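From: Maham Tarar
To: Malach fruit share list
Date: December 30, 2018
Subject: Re: [malach-share] Oranges going soft underneath

Chiến Vương wrote:

> Picked up my half box from Wurko before the break and put the lot
> in the big glass bowl on the bench. By the end of the week three
> on the bottom had gone soft and one had green mould on it. The top
> ones were fine. Is this the fruit or is it me? Also, does anyone
> put anything under them? My mother always used newspaper but the
> ink came off on the peel.
>
> Chiến

Hi Chiến,

Probably a bit of both. The last lot came off the truck warm, and Cititell had it sitting in the loading bay for most of an afternoon before we were allowed to collect it. I had two bad ones in my box and Ông down at the corner shop told me he threw out more than that. I've already written to Wurko asking for a credit for everyone who took a half box, so please send me your number of spoiled ones and I'll add it.

As for the bowl, glass is fine but a deep one is trouble. All the weight ends up on the bottom layer and no air gets down there. I use a shallow bowl with paper in it and keep the rest of the box somewhere cooler.

Bowl on the table, four oranges on paper:
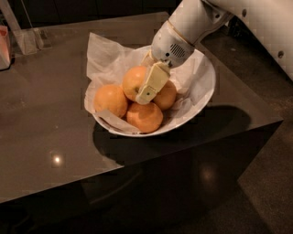
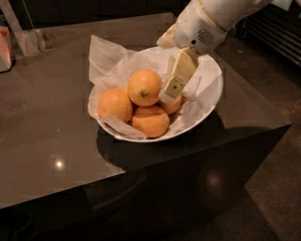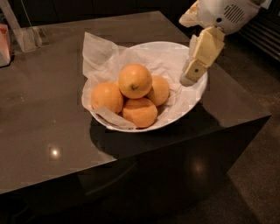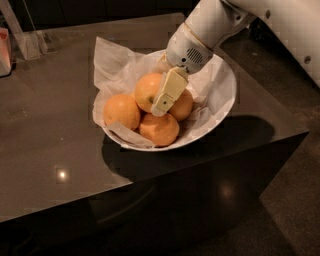
The paper question comes up every season and I've tried most things. Newspaper marks the peel, as you found, and paper towel goes soggy and sticks if one of them leaks. What I use now is plain white tissue, the sort shoes come wrapped in. Crumple the sheet first and leave it crumpled, so it stands up past the rim at the back, because a sheet pressed flat just slides down under the fruit and does nothing. I also stop at one orange sitting on top of the others. Past that I'm back to the same problem you had. A packet of 100 sheets costs very little at the discount shop and you only need a fresh one when you refill.

For the rest of the box:

Take everything out on the day you get it and check each one, especially around the stem end. Anything with a soft patch gets juiced that night.

Don't wash them until you're going to eat them. If you have to wash them, dry them properly before they go back.

Keep the box off the floor and out of the sun. I have mine in the laundry. In this heat the crisper is better if you've got the room, and they'll come back to normal on the bench in an hour or so.

Keep them away from bananas. Some people say it makes no difference with citrus. I still do it.

If you find mould on one, throw out the paper as well and wipe the bowl with a bit of vinegar and water. Check whatever was touching it.

One other thing while I'm writing. The next order closes when we reach 16 half boxes and we have most of them spoken for already. After that there won't be another navel order until May at the earliest, so let me know soon if you want in. Same pick-up spot, bring your own bags.

Maham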